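ok so I finally finished sorting my grandfather's stamp collection and I have thoughts (thread, sorry)

there were 354 envelopes. every one of them labeled in pencil, in his own system, which went to the grave with him. "B/late/poor" could be Belgium or Brazil or blue. I still don't know

Olaia Collado from my Tuesday stamp group told me to stop reading the labels and just sort by country, then by year. best advice I got all spring! I'd wasted most of January trying to crack the code

things I'd buy again: the Onda tweezers with the rounded tips, and a plain desk lamp you can bend right down low. things I wouldn't: the fancy watermark fluid. it stinks and I used it maybe twice
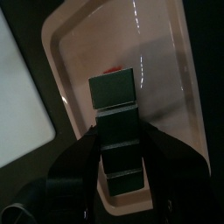

anyway the Lebanese ones turned out to be my favorites – tiny cedar trees, really deep colors, and a few still stuck to the corner of the letter they came on. I'm leaving those on the paper

soaking stamps off is weirdly relaxing btw. lukewarm water, let them float free, then face down on a towel. do NOT peel. I peeled one and I'm still mad about it

Rizwan Bangash asked if any of it is worth money. a dealer looked through the lot and said nope, not really, maybe a nice dinner. fine by me, I wasn't going to sell

next up is the shoebox of postcards, the newest one is from 2000 and half of them are in handwriting I can't read. if anybody here is good with old cursive French, my DMs are open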